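Tips for Working Next to the New Packing Arm

14 shares | 3 comments

The packing bench at Skurholm has had an arm on it since May. Most of us were used to doing every carton by hand, start to finish, and the work is different now. You lift less and you set up more. These are the things we have learned so far, written down for the people moving over from the Plinlow building.

Clear the bench before you start it. Tape guns, coffee, box cutters and phones go on the shelf. The arm will not go around your cup. If you need a place to write, use the clipboard by the door.

Put the bin down first, then the boxes. When the bin goes in last, people tend to bump a box with it and have to set up again. Leave a wide gap of bare table so the fingers can come down without touching either one.

Boxes do not have to be perfectly square to the table. They should not be hanging over the edge, and they should not be buried under three others.

Pull out crushed boxes and pack those yourself. Same for anything with loose shrink wrap. A person can feel a soft corner and adjust. On our bench the arm mostly squeezes harder.

Wipe the finger pads at the start of the shift with a damp cloth and let them dry. Cardboard dust builds up faster than you would think. We go through a pack of 40 cloths and then reorder from Nilsuwan.

Check the bin every 15 minutes. On a good Monday we run 218 boxes across the bench, and before the arm the same crew did 130. The extra ones have to go somewhere, so the person who used to pack is now mostly moving full bins and bringing empty ones. Wear better shoes. Your back will be less sore and your feet will be more sore.

Trade places at the break. Watching is tiring in its own way, and people drift off after lunch. Whoever has been at the bench goes to labels, and the label person comes over.

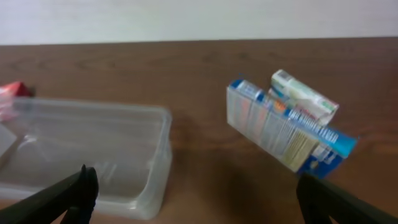
Open bin on the left, product boxes on the right, clear table between them.

If it stops, leave the box where it is until the light changes. Then take the box out, set it down again, and press resume. Write the stop on the sheet, even a short one. The Grukley route gets planned from that sheet, and missing stops make us look faster than we are.

Hand packing still matters. Keep a roll of tape and a stack of flat cartons under the bench for the days the arm is down.

3 comments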